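Drei Nächte Sturm und ein Barometer im Flur

Ich muss zugeben, ich bin ein bisschen übermüdet. Wer an der Küste wohnt, kennt das: Im Frühjahr denkt man, jetzt ist Ruhe, die Gartenmöbel stehen schon draußen, und dann kommt doch noch mal so ein Tief vorbei. Bei uns waren es jetzt im Mai drei Nächte hintereinander, und die mittlere hatte es wirklich in sich!

Angefangen hat alles ganz harmlos. Mein altes Barometer im Flur (ein Flohmarktfund, ich klopfe jeden Morgen dran, obwohl man das angeblich nicht soll) stand am Vortag noch bei 1063 – völliger Quatsch natürlich, so hoch ist der Luftdruck bei uns nie. Ich hatte beim Staubwischen die Stellschraube verdreht. Also neu eingestellt, und ab da ging die Nadel nur noch in eine Richtung, nämlich abwärts.

Gegen 22 Uhr fing dann das Pfeifen im Kamin an. Erst ganz leise, fast gemütlich, ich hatte mir einen Tee gemacht und dachte noch, ach, wird schon. Um Mitternacht lag der Tee kalt auf der Fensterbank und ich stand im Schlafanzug im Garten und habe die Regentonne festgebunden. Die war zum Glück voll, 300 Liter fliegen nicht so schnell weg. Der Deckel allerdings schon, der liegt jetzt irgendwo zwischen hier und Dänemark.

Was kaputt ist

Im Großen und Ganzen sind wir glimpflich davongekommen. Am Schuppen fehlen fast 10 Schindeln, der Holunder hat einen dicken Ast verloren, und mein Windmesser von Ludero hat sich komplett verabschiedet. Den Mast habe ich im Beet gefunden, die Schälchen nicht. Schade, denn ich hätte zu gern gewusst, was in der schlimmsten Böe los war. Gefühlt war es Weltuntergang, aber gefühlt ist es das bei mir ja schon, wenn die Wäschespinne quietscht.

Der Strom war von kurz nach zwei bis zum Frühstück weg. Also Kerzen an, Radio mit Kurbel raus und gewartet.

Handy, Akku und die Sache mit der App

Zur Vorhersage nutze ich seit dem Winter Zoteo, und ich bin ziemlich zufrieden. Die Warnung kam am frühen Nachmittag, da war noch genug Zeit, um alles reinzuräumen (wenn man es denn gemacht hätte). Was mich nervt: Die App frisst Akku ohne Ende. Beim nächsten Mal lade ich vorher alles auf und nehme das Telefon beim Laden aus der Hülle, meins wird sonst immer so warm.

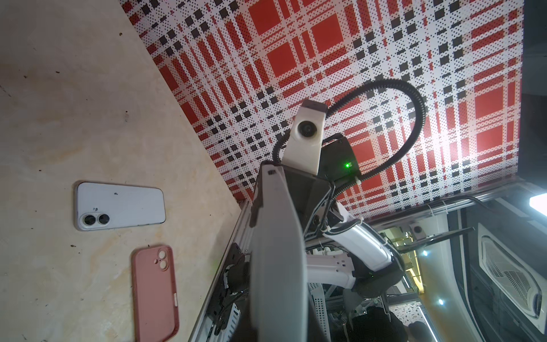 Und beim nächsten Mal?

Ich habe mir jetzt endlich eine Liste an den Kühlschrank gehängt. Tonnendeckel beschweren, Möbel rein, Taschenlampe ans Bett, Thermoskanne füllen, bevor der Strom weg ist. Einen neuen Windmesser habe ich auch schon im Auge, den von Berhe für 198 Euro, aber da muss ich noch ein bisschen mit mir selbst verhandeln. Falls jemand von euch den hat, schreibt mir gern, ob er auch Salzluft verträgt! Morgen geht es erst mal aufs Schuppendach.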